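Most home robot builds go wrong at the shopping stage, and I include my own. Over 200 hours went into the two-armed machine in the Grutska workshop, and I'd guess half of them went to things a buyer never sees: cable routing, mounts, a shoulder that sagged. People ask what the arms can lift. I think they should ask what the arms can reach, and at what height.

Hanne Pesonen, who shares the bench with me, disagrees. She wants a stronger wrist first. We have argued about it since February. 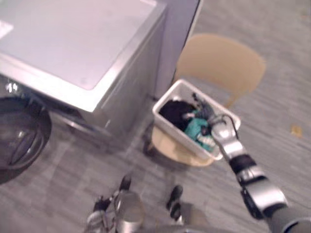 Laundry is a good test for a home build, and I would pick it over stacking blocks every time. Blocks have flat sides and stay where you put them. Clothes fold over on themselves and hide the edge you wanted. The basket matters too. Ours is plain white plastic, and we set it on a chair next to the washer, so the right hand can hook the rim without the whole machine bending down to the carpet. A builder could spend weeks on a longer arm to get the same result. I don't consider the chair cheating. People put baskets on chairs as well.

The cable at the gripper is a fair complaint. It stands out in a loop, and a loop can catch on a sleeve or a basket rim. Jarmo Lindqvist wants it run inside the arm, and he is right, but that means taking apart a joint that works. I would leave it until it gives real trouble.

My advice to anyone starting at home is to choose one chore, set up the furniture for it, and build to that. A stronger wrist can wait. Hanne has already priced one.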